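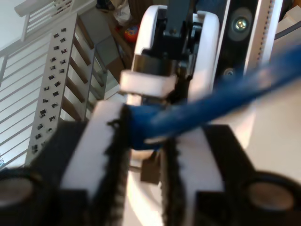

使い道のわからないケーブルは捨ててよいのか。

差す先の機器が家にないものは捨ててよい。機器があるものは、その機器のそばに置く。

この問いを何度か受けたので、少し長く書くことにした。片づけの本を開くと、ケーブルはたいてい終わりのほうの章に出てくる。服、本、書類、台所と進んで、残りのページに「その他の小物」としてまとめられ、面ファスナーで束ねて箱に入れましょう、と書いてある。私はこの扱いに不満がある。家の中で実際に手を焼かせるのはケーブルであり、箱に入れたところから面倒が始まると思っているからだ。

わが家は築23年の二階建てで、Trakcombeの坂の途中にある。一階に居間と台所、二階に寝室と仕事部屋がある。階段は居間の脇から上がる。越してきたときから壁の差し込み口が少なく、特に二階は部屋の隅に一か所あるだけなので、延長コードと通信用のケーブルがどうしても床を這う。電気工事を頼めば済む話だと言う人もいるし、そのとおりなのだが、見積もりを見てやめた。そういう家でケーブルと暮らしている者の意見として読んでほしい。

まず、箱の話をする。

長いあいだ、うちには容量40リットルのふた付きの箱があった。Plivleyという店で買った半透明の箱で、ケーブルはすべてここに入れることにしていた。買ったときは気分がよかった。引き出しのあちこちから出てきたものが一か所に集まり、ふたが閉まった。ところが、その箱から何かを取り出した記憶があまりない。必要なものがあると思って開けても、上のほうにあるのは最近入れたものばかりで、目当てのものは底にある。底から引くと、ほかのケーブルが一緒に上がってくる。ほどくのに時間がかかり、途中で嫌になって新しいものを買う。新しいものが来ると、古いものも箱に入る。箱は重くなっていった。

これは箱の大きさの問題だと考えて、小さい箱に分けたこともある。電源用、映像用、充電用、その他、という分け方だった。結果はほとんど変わらなかった。映像用の箱を開ける用事が一年に一度もなく、その他の箱だけがふくらんだ。分類が細かいほど片づいた気になるのだが、探すときの自分は分類した日の自分ほど丁寧ではない。あのころの私は種類で分けることを疑わなかった。いまは、ケーブルを種類で分けるのは店のやり方だと思っている。店は、客が種類を言って買いに来るから種類で並べる。家では、種類で物を探すことがまずない。掃除機が動かない、プリンターを移したい、と機器の名前で困る。だから機器ごとに置くのがよい。

機器ごとに置くというのは、文字どおりの意味である。プリンターのケーブルはプリンターの棚に置く。使っていないスピーカーのケーブルは、スピーカーと同じ袋に入れる。カメラの充電ケーブルはカメラの袋に入れる。袋に入らないなら袋を大きくする。こうすると「ケーブルの箱」はなくなる。なくなったあとに残ったものが、差す先のないケーブルである。これが捨てる候補になる。

捨てるのが惜しいという気持ちはわかる。ケーブルは服と違って、古びた様子がなかなか表に出ない。青いケーブルはいつまでも青く、端子は光っている。使えそうに見える。しかも、いつか要るかもしれないという想像が簡単にできてしまう。着なくなった上着を前にして、いつか着る場面を思い描くのは難しいが、ケーブルなら「客が来てテレビにつなぎたいと言うかもしれない」くらいのことはすぐ思いつく。私はこの想像のせいで、もう家にない機器のケーブルを長年持っていた。そのケーブルを使う客は来なかった。

惜しい人に勧めたいのは、捨てる前に差してみることだ。差す先があるなら一度差す。通電するか、映るか、つながるかを確かめる。確かめると、しばしば壊れているものが見つかる。端のほうで被覆が割れている、角度を変えると切れる、差し込みがゆるい、といったものだ。こういうものは迷う理由がない。不思議なことに、多くの家では壊れたケーブルが壊れていないケーブルと一緒に保管されている。うちでもそうだった。一度だめだと思ったものを、なぜ箱に戻すのか。おそらく、だめだと思った瞬間に手元にごみ袋がなかったのだろう。立ち上がって捨てに行くより、箱に戻すほうが近い。

壊れたと判断したら、その場で結び目を作るとよい。私はこれをChisholmに住む親類の家で見て真似た。結んであれば、あとで見たときに迷わない。被覆が傷んだ電源コードなら、どのみち二度と差さないのだから、結んで傷もうがかまわない。

次に、束ね方のことを書く。

束ねれば片づくと思っている人が多いが、束ねたものはほどかないと使えない。当たり前のことだが、ここを飛ばしている助言が多いように思う。きつく巻いて、真ん中をきつく留めたケーブルは、見た目はよい。棚に並べると店のようになる。しかし使うときに長さ全部をほどくことになり、戻すときにまた全部を巻くことになる。この手間を毎日かける人はいない。三日もすれば床に伸びたままになる。

私はいま、毎日使うものは束ねない。フックに掛けるだけにしている。週に一度くらいのものはゆるく輪にして、同じくフックに掛ける。留め具を使うのは、季節の家電のように長くしまうものだけである。留め具を減らしたら床のケーブルが減った。片づけの道具を減らすと片づくというのは妙に聞こえるかもしれないが、うちではそうなった。

輪の大きさについても意見がある。小さく巻く人が多すぎる。小さく巻くと癖がつき、伸ばしたときに床から浮く。浮いたところに足が掛かる。手のひらに巻きつけるやり方は特によくない。肘と手のあいだで回すやり方も、ねじれが入るので私は勧めない。床に置いて、もともとの曲がりに逆らわずに大きく寝かせ、それを持ち上げるのが一番楽だった。輪が大きいと箱に入らないと言われるが、もう箱はないのだから問題はない。

長さについても書いておく。ケーブルは長いほうが便利だと思って買う人がいる。私もそうだった。大は小を兼ねるつもりで長いものを選び、余った分を机の裏で丸めていた。丸めたところにほこりがたまり、掃除のたびに引っかかった。あるとき腹を立てて、机から壁までの距離を実際に測った。壁に沿わせて165センチだった。それまで使っていたものはその倍以上あった。測って買い直したら、机の裏はただの床に戻った。巻尺は安い。店に行く前に測ればいいだけのことを、長いあいだしていなかった。

余った長さは、片づける技術では消えない。束ねても、箱に隠しても、余った分はそこにある。コードを隠す箱というものが売られていて、Wesdenの量販店では棚の一角を占めていた。上から見ればすっきりするが、ふたを開ければ同じものが入っている。しかも電源タップを使ったままぎっしり詰め込むと、熱の逃げ場がなくなる。説明書きにも余裕を持って使うようにとあった。余裕を持って入れられるくらいなら、そもそも隠す必要があまりない。私はあの箱に反対である。一つ買って、ひと夏使って、やめた。いまは中に豆電球と電池が入っている。

階段のことを書きたい。

家の中でケーブルを通してはいけない場所を一つ挙げるなら、階段である。二階の通信状態が悪かったころ、私は居間から通信用のケーブルを引いて、階段の端を這わせて仕事部屋まで上げていた。段の隅にテープで留めた。留めてあるから大丈夫だと思っていた。うちの階段は一段の高さが18センチで、特に急なわけではない。それでも洗濯物を抱えて下りるときには足元が見えない。テープは夏の湿気で端から浮き、浮いたところが輪になった。転んだのは8月の朝で、下から数段のところだったのですねを打っただけで済んだ。

その日の午後にケーブルを全部はがした。はがしてわかったのは、仕事部屋の通信がそこまで速い必要がなかったということだ。中継の機器を一つ置いたら、少し遅いが仕事はできた。少し遅いことを受け入れれば階段が空く。この交換は得だと思う。片づけの話では、どうやって置くかばかりが語られ、性能を少しあきらめるという選択があまり出てこない。しかし家で使うものは、最高の性能で動かさなくてもたいてい用が足りる。

階段には物も置かないほうがいい。ケーブルの話から少しそれるが、同じことなので書いておく。二階に持って上がるつもりの物を、階段の下のほうの段に置く習慣がある家は多いだろう。ついでに持って上がるためだという。うちにもあった。ところが、ついでの人はたいてい手がふさがっている。置いた物をまたいで上がり、下りるときにまたまたぐ。一日に何度もまたいで、またぐことに慣れる。慣れたころに誰かが踏む。階段の下に籠を一つ置いて、その籠ごと上げるという方法が雑誌によく載っているが、籠が通路にあれば籠をまたぐだけである。うちでは、上げる物は階段の横の壁に掛けた布袋に入れることにした。袋が重くなれば掛け具が心配になるので上げる。それくらいの理由のほうが人は動く。

階段の下の床も同じだ。子どもや犬のいる家では、ボールが転がっていることがある。丸い物は、置いた場所にとどまらない。朝に部屋の隅にあったものが、昼には階段の下にある。買い物の袋も、空になると軽くなって風で動く。こういう物を見て、出しっぱなしだと家族を叱る人がいるが、叱っても物は動く。転がる物には縁のある入れ物がいるし、軽い袋には重しか引き出しがいる。しつけの問題にする前に、入れ物を見直したほうが早い。

ただ、私は床に物が一つもない家を勧めているわけでもない。遊んでいるときのボールは床にあるべきものだし、使っている最中のケーブルも床にあってよい。問題になるのは人の通り道だけだ。部屋の真ん中に何があろうと、そこを通らないなら困らない。反対に、どれだけ見栄えのする部屋でも、通り道にケーブルが一本渡っていれば、私はその部屋を片づいているとは呼ばない。片づけの写真では正面からの見栄えで部屋を判断するが、暮らしている人間は横から入ったり、暗いときに歩いたりする。夜、電気をつけずに歩いて何にも触れなければ、その家は十分に片づいている。

名札についても触れておく。ケーブルの両端に札をつけよという助言には全面的に賛成する。特に電源の側につけたほうがよい。タップに何本も差さっていて、どれを抜いてよいかわからないために全部差したままになっている家は多いはずだ。うちの札はマスキングテープに油性ペンで書いただけのもので、見た目はよくない。印刷した札を作る機械も売られているが、機械を出してくるのが面倒になって札をつけなくなる。字が汚くても、今日ついている札のほうが役に立つ。書く内容は機器の名前だけでいい。買った年や規格まで書く人がいるが、読まないだろう。例外は電源アダプターで、これは似た形でも電圧が違うことがあるから、機器の名前をはっきり書いておくべきだ。名前のないアダプターを、差し込めたからといって使うのは危ない。私は機器がわからなくなったアダプターは試さずに処分することにしている。さきほど「差してみる」と書いたのは、相手がわかっている場合に限っての話である。

捨て方は自治体によって違う。うちのあたりでは小型家電の回収箱に入れることになっていて、可燃ごみには出せない。回収箱は役所の支所の入口にある。これを調べるのが面倒で捨てずにいた時期もあるので、まず捨て方だけ調べて、紙に書いて冷蔵庫に貼っておくといい。捨てるときは、ある程度たまってからまとめて持っていこうと考えないほうがよい。たまるのを待つための入れ物が、前の箱と同じものになる。私は出かけるときの手提げに入れてしまう。鞄に入っていれば、支所の前を通ったときに捨てられる。

予備をどれだけ持つかという問題が残る。私の考えでは、なくなったらその日のうちに困るものだけ予備を持てばよい。うちでいえば電話の充電用がそれに当たる。映像用や音声用の予備は持たない。切れたら店に行けば済むし、店に行くまでの数日、見られなくて困る番組もない。予備は使うものと同じ場所に置かないほうがいい。同じ場所に置くと、いつのまにか両方とも使い始めて、予備ではなくなる。うちは玄関の引き出しに入れている。

こう書くと、ずいぶん整った家のように読めるかもしれないが、そんなことはない。仕事部屋の机の下には、いまも行き先のはっきりしない灰色のコードが一本ある。抜いてみて何も止まらなかったのだが、札がなく、根元が棚の裏に入っていて、棚を動かすのが億劫でそのままにしてある。棚には本が詰まっている。秋になったら本を減らすつもりなので、そのときに引き抜く。

片づけの助言を書く人に望みたいのは、ケーブルを最後の章に回さないことだ。服や本は出しっぱなしでも見苦しいだけだが、ケーブルは人を転ばせるし、傷んだものを使えば火も出る。見た目の順番で章を並べるから後ろになるのであって、危ない順に並べれば前に来るはずである。台所の引き出しの仕切り方よりは先に読みたい。

それから、買うときのことももう少し書いてほしい。家のケーブルが増える原因の大半は、機器を買うたびに付いてくることにある。最近は付属しないものも増えたが、まだ多い。新しい機器が来た日に、付属のケーブルを使うのか手持ちを使うのかを決め、使わないほうをその日に処分するか、機器の袋に入れる。箱のふたを開けて、未開封のまま棚に上げてしまうと、そのまま何年もそこにある。棚の上の空き箱を下ろすたびに、小袋に入ったままのケーブルが出てくる家は、うちだけではないと思う。

道具を買う必要はほとんどない。フックをいくつかと、テープと油性ペンと、巻尺があればよい。私がこれまでに買った片づけ用品の中で、いまも使っているのはフックと巻尺である。40リットルの箱は、冬の毛布を入れている。

カテゴリー:暮らしの意見 > 収納・片づけ タグ:ケーブル/コード整理/階段/持ち物を減らす

コメント

読者(集合住宅・賃貸)
機器ごとに置くのは賛成ですが、うちは複数の機器で同じ充電ケーブルを使っているので、どこに置くか毎回もめます。結局いちばん使う電話のところに置いています。

坂の下の住人
階段の段に物を置く話、耳が痛いです。読んだあとに見に行ったら、先月からの取扱説明書とトイレットペーパーがありました。ペーパーだけ上げました。

匿名
コードを隠す箱は、小さい子がいる家では役に立ちます。差し込み口をさわられないので。反対とまで言われると少し困ります。

筆者より
匿名の方へ。子どもの手が届く場所については考えが足りませんでした。詰め込みすぎないことだけ気をつけて使えばよいと思います。

通りすがり
映像用の予備を持たない派です。ただ、正月に切れたときは店が開いておらず後悔しました。

延長コード多め
巻き方ですが、一回ごとに表と裏を入れ替えて輪にするとねじれません。慣れるまで少しかかります。太いコードだと特に違いが出ます。

お問い合わせ | 投稿について | 転載はご遠慮ください | © 暮らしの意見 編集室 | ページの先頭へ戻る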